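The Robot That Put Things Down Too Early

Robots in movies go wrong in exciting ways. They get red eyes and chase people down hallways. Real robots mostly go wrong in ways that would make a very dull movie. One of them, in a lab in Drumbridge, went wrong by being a little bit mistaken about how tall a cabinet was.

The robot's name is Mernell. It has two arms, and at the end of each arm is a gripper, a sort of hand with two fingers and no thumb. Mernell's job was tidying: pick a thing up, carry it over, set it down gently. If you have ever been told to do this with your own room, you will know there are many ways to fail.

Mernell did its practicing inside a computer first. This is called a simulation, or "sim" if you work there and are tired of saying the whole word. A sim is a bit like a video game, except that nobody gets points and the hero spends all day moving bowls. The arms, the furniture and the bowls are all made of numbers. If the robot drops something, you press a button and it is back where it started.

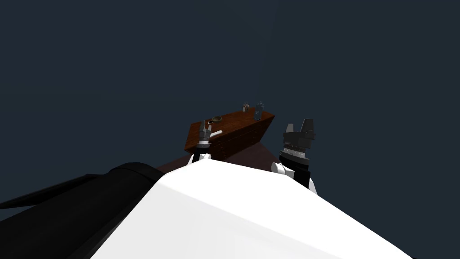
Mernell's two arms at the practice cabinet, inside the sim. On top are a bowl, a clock and a blue bottle.

For weeks, everything went beautifully. Then one day in April, Youssra Slaoui, an engineer on the team, gave the robot a new version of the cabinet to practice on. It looked just like the old one. The robot picked up a bowl, moved it over the cabinet, and let go.

The bowl fell. It bounced, rolled off, and kept going until it ran out of floor. (Floors in a sim can simply stop. It's one of their stranger habits.)

Youssra pressed the button and tried again. The bowl fell again. She ran the test 200 times, and Mernell dropped the bowl 147 times. The other tries worked mostly by luck, with the bowl landing flat and looking pleased with itself.

So what was the robot thinking?

Robots don't think "oops." Mernell was following its instructions perfectly, and its instructions had a wrong number in them. The new cabinet was 26 millimeters shorter than the old one. That's a bit more than the width of a quarter. The cabinet had changed, but the number in the robot's program for "how high is the top?" had not. So Mernell lowered each bowl to where the top used to be, opened its fingers, and let go of it in midair.

You can do the same thing yourself on a staircase. Walk down in the dark, be sure there is one more step when there isn't, and your foot gets a nasty surprise. Your foot did exactly what your brain told it. Your brain had the wrong number of stairs.

A dropped bowl in a computer hurts no one. But Poul Blöndal, whose job is safety, asked a question that made the room go quiet. What if the number had been wrong the other way?

If the cabinet had been taller than the robot believed, Mernell would have reached the top and kept pushing down. A person would stop, because a person feels the bump. This robot had no rule telling it to stop at a bump. It would have pushed as hard as it could, and a real arm can push hard enough to crack wood or squash a hand.

The team made two changes. First, the robot now measures the cabinet itself before each job and throws out the old number. Second, it pays attention to how hard it is pushing. When something pushes back sooner than expected, the arm stops and waits for a human to come and look. The humans come and look quite a lot.

Then they tested it all over again with tall cabinets, short cabinets and one that Youssra had tilted to be mean. That took 1,923 tries. Mernell dropped the bowl on some of the tilted ones, and they are still working on that.

Try it at home

Ask a grown-up for a plastic cup and a table. Not a glass cup – you will see why.

Look at the table, then close your eyes. Reach out and set the cup down gently. Now have your helper slide a thick book onto the table while your eyes are shut, and do it again, slowly. Did you feel the bump and stop? That's the rule Mernell was missing.

Words to know

Gripper: the part of a robot arm that holds things.
Simulation: a pretend world in a computer, used for practice.
Fault: something wrong in a machine or its program.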